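Section 4: Laying the Floor

Okay, so if you've made it through Section 3, your planks have been sitting in the room long enough to get used to it and your subfloor is clean and flat. Now the fun starts! I laid my first Borside floor in August and have done four more rooms after that, so what follows is the order I work in, with a few of my own mistakes mixed in.

Before you start

You'll need a tapping block, a rubber mallet, a pull bar, spacers, a pencil, a square and a saw. A flush-cutting saw for the door frames is nice to have (I borrowed mine from Ikechukwu Ajayi and still haven't given it back). Knee pads too. I skipped them the first time and walked like a crab for two days.

Open three or four packs at once and mix the planks as you go. The pale colors have streaks in them, and if you work through one pack at a time you can end up with a patch of streaky boards right in the doorway.

CAUTION: Wear eye protection when you cut, and unplug the saw before you change the blade. Cut outdoors or in another room if you can – the dust gets everywhere.

4.1 First row

1. Pick your starting wall. I like the longest straight one, with the planks running toward the main window.

2. Measure the room's width and work out how wide the last row will be. If it's going to be a skinny little strip, trim the first row down so the two come out closer to equal. Ladi Aliyu has a whole spreadsheet for this, but the back of an envelope does fine.

3. Cut the tongue off the side that faces the wall and set your spacers. Keep the gap given on your pack label the whole way around, including pipes and door frames.

4. Lay the first plank in the left corner, then click the next one onto its short end. Press down until the joint is flat. Run a fingernail over it; if it catches, lift the plank and try again.

5. Cut the last plank in the row to fit and keep the leftover piece. If it's long enough to meet the minimum on the label, it starts row two.

Note: Check row one with a long straightedge or a string before you go any further. I didn't in the hallway, and by row six I had a gap at the wall that I could've lost a pencil in. Up it all came!

4.2 The rest of the rows

1. Start row two with your offcut, so the end joints land well away from the ones in row one.

2. Hold the plank at an angle, push the tongue into the groove, and lower it. It should drop with a small click. Don't force it – if it won't go down, there's usually a crumb of sawdust in the groove.

3. Close the long side with the tapping block and light taps. Never hit the plank itself with the mallet, not even gently, not even once (ask me about the bedroom).

4. Keep going, and every few rows get down low and look along the seams with the lights on. You want thin, even lines between the boards, and end joints scattered about so they don't line up into stair steps.
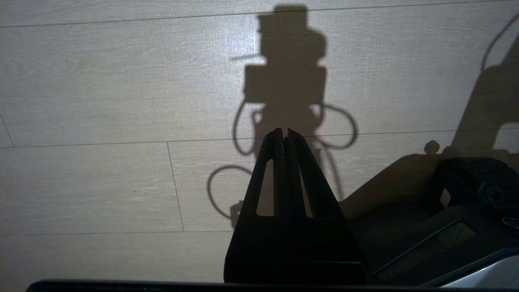 5. For the last row, measure each plank separately, because walls wander. Pull it in tight with the pull bar.

4.3 Finishing up

Take out all the spacers, then fit the baseboards. Nail them to the wall and never down into the floor, which has to be free to move. Door strips come last.

Sweep up, then go over everything with a barely damp cloth. Put felt pads under the chairs before they come back in. Keep at least one spare plank too; mine are flat under the bed.

If a joint opens up later on, go to Section 6, where I cover taking rows back up and swapping out a damaged board.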